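Section 5: Entering and checking water level readings in Tasurel
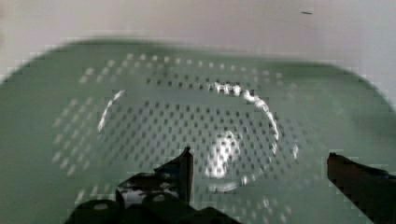
Ljungberg wrote under the draft of this section that a shared database is only as good as the dullest reading anyone types into it, and asked why we let stations send figures in at all before their gauges had been compared. A fair question. The agreement between the partner offices says they may, so the steps below try to limit the harm.

Text last changed 2021-12-17. It replaces the loose sheet handed out at the Kevero workshop, which had the datum the wrong way round.

Before you start

You need a station code, your office's login and the field sheet itself. A typed copy of the field sheet will not do. Most of the errors we traced in the Tosach basin came in when somebody copied the sheet out neatly.

Entering a reading

1. Log in and choose Stations, then Open record. If your station is missing from the list, stop and write to the basin desk. Do not pick the nearest one.

2. Check the datum shown at the top of the record. It should match the one painted or stamped at the gauge. The software claims to detect a mismatch. In our trials it caught the large ones and let the small ones through.

3. Type the level in centimetres, without a decimal point. A level of 7.55 metres goes in as 755.

4. Enter the time of the reading in local winter time, all year round. The box marked "Convert for me" should be left empty.

5. Choose a quality mark. "Good" means that two people read the gauge and agreed. If one person read it, the mark is "Single", however sure that person is.

6. Press Save, then open the record again and look at it. The green tick shows that the form was sent. It does not show that the server kept it.

Note: Readings can be changed by the office that entered them for 72 hours. After that the record is locked and a correction has to go through the basin desk, with a scan of the field sheet.

Caution: Do not use "Fill gaps". It draws a straight line between the last two readings and stores the result as if it had been measured. The makers describe this as smoothing. On a river that can rise and fall again in an afternoon, we would call it guessing, and once the figures are in the shared set there is no mark to tell them from real ones.

Checking against a neighbouring station

7. Open Compare and choose the next station upstream. Set the period to at least 5 days.

8. Look for steps, flat stretches and peaks that appear at one station only. A flat stretch usually means a stuck float. It may also mean a dry spell, so ring before you change anything.

9. If the two lines differ by more than 2 centimetres from their usual gap, tick "Query" and say what you saw. "Looks odd" is not enough for the person who has to follow it up.

Note: The "Confidence score" beside each line is worked out from how complete the record is. A station that sends wrong figures every hour will score very well. We have asked for the label to be changed and have been told it will be considered.

Sending to the shared set

10. Choose Release. Records marked "Query" are meant to be held back. Check the list yourself before you confirm, as the December update released several of them anyway.

11. Save the receipt as a file and keep it with the field sheets. The receipts page is cleared without warning.

For what to do when Release fails halfway, see Section 6.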